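Robots on the Bench: Your Questions, Our Answers
Ilgate assembly and test shop, updated 11/13/20

We have two robot arms working alongside us now, with a third on order, and people keep stopping by the benches to ask great questions. I've been writing them down since March. Keep them coming!

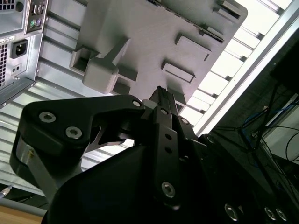 Most of the answers come from the folks who work with the arms every shift, with some help from Sreekumar Kurup in engineering and Vimala Panicker in HR.

What do the robots do all day?

They pick up parts, hold them, turn them for inspection, and put them where the next person needs them. It's the reach-hold-turn-set-down work that used to fill most of a shift on the fixture line. The arms don't do wiring, final fitting or rework, and they don't decide whether a part is good. A person makes that call every time.

Is anyone losing their job over this?

No. All 11 people on the fixture line before the first arm came in are still with us, and two of them moved into cell lead jobs at a higher pay grade. The agreement covering the Skakent project says that nobody in the shop will be let go because of an arm. Vimala has copies at her desk, and she will happily go through it with you line by line.

So what did change for people on the line?

Quite a lot, and I love talking about this part. There's much less standing and twisting. There's more setting up, checking and problem solving. Alžběta Jelínek used to hold plates under the inspection lamp for hours at a time. Now she teaches the arm new positions and signs off on first parts, and she tells me her shoulders stopped aching in the second week.

The flip side is that the day has a different rhythm. You can have forty quiet minutes and then three things that need you at once. Some people took to it right away and some needed a month or two. If you find it stressful, talk to your lead, because we can rotate you between the cells and hand assembly.

Do I need to know how to program?

You don't. Basic teaching means guiding the arm to a spot, saving it, and giving it a name the next person will understand (please, no more "spot new new 2"). If you can set up a drill press, you can learn this. Karthikeyan Bangera runs the training at the small bench by the tool crib. It takes three half-days, all on paid time.

And if I'd like to learn to program?

Wonderful, come find us! Sreekumar keeps a sign-up sheet for the longer course. Agnese Urbonaitė started in packing and wrote the pick routine we now use for the Rajput order.

Why does the gripper sometimes squeeze a part and then let go again?

It's checking its hold. If the reading is off, it opens, shifts a little and tries again. Three failed tries and it stops and calls for you. Usually the part is sitting crooked in the tray. Straighten it, step back and press resume.

How often does it drop things?

Less and less. In the last full month the first cell handled 2721 parts and called for a person 188 times. Most of those calls were crooked parts, and only a handful were drops. We post the numbers on the board by the door every month, good or bad.

Can I reach in while it's moving?

Please don't. Press pause, wait for the amber light, then reach in. Even at slow speed the gripper has edges and joints that can pinch a finger. Tie back long hair and leave loose gloves at the bench.

Does it record what I'm doing?

The system keeps a log of the arm's movements, grips and stops. It isn't used for timing people or for reviews, and that's in the same agreement Vimala keeps. Log files are cleared after 90 days.

Who do I call when it's stuck?

Your cell lead first, then Karthikeyan. Please write down the code on the screen before you clear it. A code plus one sentence about what you saw saves us so much guessing.

Where will the third arm go?

Probably the Lelten cell, where people have been asking for help with the heavier trays. The layout is taped out on the floor, so walk through it and tell us what's in your way. Two people already have, and we moved the parts rack because of it.

Can I name the robot?

The first two are Biscuit and Gravy. Suggestions for number three go in the coffee can on Sreekumar's desk.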